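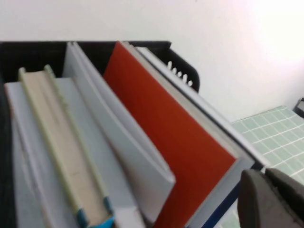

The woman who runs the Mudaliar bindery in Zelville puts the kettle on before she'll answer a single question, and then she answers them all at once. I had come over on 2nd May to ask about mending books, the ordinary kind that people use until the covers fall off, and I'd planned to stay an hour. It was dark when I drove home, with a paper bag of scraps on the passenger seat and orders to practice.

She has been at it for 11 years. Before that she kept the accounts for a feed store in Zilau, and she says the work prepared her better than any course could have. "I sat with ledgers all day long," she told me. "They'd split down the middle every winter when the heat came on, and the owner would say just tape it. So I taped it. And then I'd have to look at that tape, all yellow and gummy, for the rest of the year."

Tape is a subject she can go on about for some time. She doesn't blame anyone who has used it (I confessed to a cookbook, and she patted my arm), but she would like people to know what it does. The sticky part creeps into the paper, the shiny part dries up and drops off, and what's left is a brown stripe that never comes out. "If you can't do anything else, tie a ribbon around the book," she said. "A ribbon's lovely. A ribbon never hurt a thing, and you can take it off in fifty years."

Most of what comes to her door is well loved and worth very little money. Bibles, of course, and cookbooks, and hymnals, and school yearbooks, and a great many children's books with the corners chewed. She once mended a tractor manual for a man who wanted to be able to read it outdoors in June, when he does his repairs, without chasing the pages across the yard. She writes down every job in a plain lined notebook, and the last number she had entered when I visited was 1,146.

"People apologize," she said. "They come in and set it on the counter and say, oh, I know it's silly, you can buy this for a few dollars. Well, you can't, though! You can't buy the one your grandmother wrote in."

I asked what she would teach somebody who had a free afternoon and a kitchen table, and she brightened up and began clearing our cups away to show me. Start with a loose page, she said. You want wheat paste or a good white glue made for books, a small brush, a piece of waxed paper and something heavy. Brush the thinnest line of glue you can manage along the inner edge, slide the page home, lay the waxed paper on both sides and close the book. Then leave it alone overnight. She said "leave it alone" three times, so I suppose I looked like a peeker.
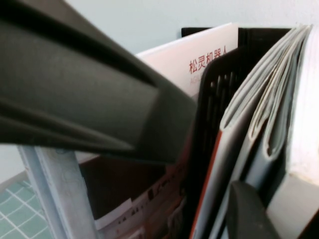 One reader wrote in after I mentioned this visit in my last column, to say that a glue stick had held the loose pages of her father's bird guide perfectly well for years, and was all this fuss with paste really called for? I passed the question along by phone. There was a long, kind sort of pause.

"Tell her I'm glad it held," the binder said. "And tell her to open it every so often and check. Glue sticks let go when they feel like it. But if she's using the book, and it's holding, I wouldn't touch it. I never go looking for trouble in a book that's working."

She feels much the same about shelves. Books like to stand up straight with company on both sides, close enough that they don't slump, with enough room that you can get two fingers around the spine and draw one out. Pulling from the top of the spine is how most of them get torn in the first place. Very large books would sooner lie flat. Magazines and thin booklets can stand if there's something firm next to them, and a box or a basket will do the job as well as any fancy bookcase.
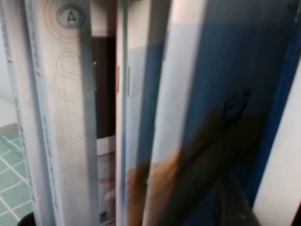 She's less patient about attics and basements. An attic cooks the glue and a basement feeds the mildew, and she has had to turn away whole cartons that spent one summer too many in the wrong place. A bedroom closet is better than either one. If a book smells musty, she stands it open in a dry room with a fan going nearby, away from the sun, and gives it a week or so before she decides anything.

Her biggest job so far was an atlas from the Zatard schoolhouse, 246 pages, every one of them loose and a few of them in the wrong order. It took her most of a winter. She resewed it by hand with linen thread, and she kept the old cover even though one corner was gone, and she charged the school $75, a figure she mentioned a little sheepishly. "I should've asked for more," she said. "But I got to look at all those maps! I'd have a cup of tea and do South America."

She does want someone to take over some of the sewing, her hands being what they are on cold mornings, and she has begun teaching a small class at her own table in the evenings. Everyone brings a book they aren't afraid of. The first night is all folding, the second is all holes, and by the third they are usually talking so much that she has to remind them to keep the thread tight.

I did go home and practice. The cookbook is under a stack of dictionaries as I write this, with waxed paper sticking out on both sides, and I've looked at it twice.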